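### 4.2 Picking times before and after the racking change

I spent most of May on the floor at Merkthorpe with a stopwatch, and I'll admit I went in expecting the narrow aisles to slow everybody down. The old layout had wide aisles and low shelving. The Bimov racking goes up one more level and puts the small-appliance stock closest to the packing benches (my favorite part of the whole redesign!).

We timed 402 picks under the old layout and 600 under the new one. Viorica Stojanović did the Friday shifts, when the Chávez orders come in and everything gets hectic, and I did the rest. The walk to the bench got shorter for small items, just as we'd hoped. Bulky items were a mixed bag – the top level needs a reach truck, and waiting for one ate up a lot of what we'd gained. I left those waits in the totals. The Jesach study took them out, so please don't put our numbers next to theirs without fixing that first. 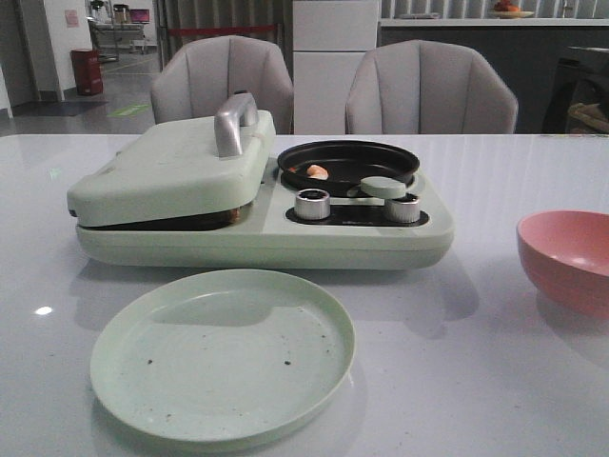 **Figure 8.** Small countertop appliance with a sandwich press and a round pan.

Did the new racking need a stronger floor slab? Only under the two end bays, where the posts carry the most weight; the rest of the slab passed the load check as it was.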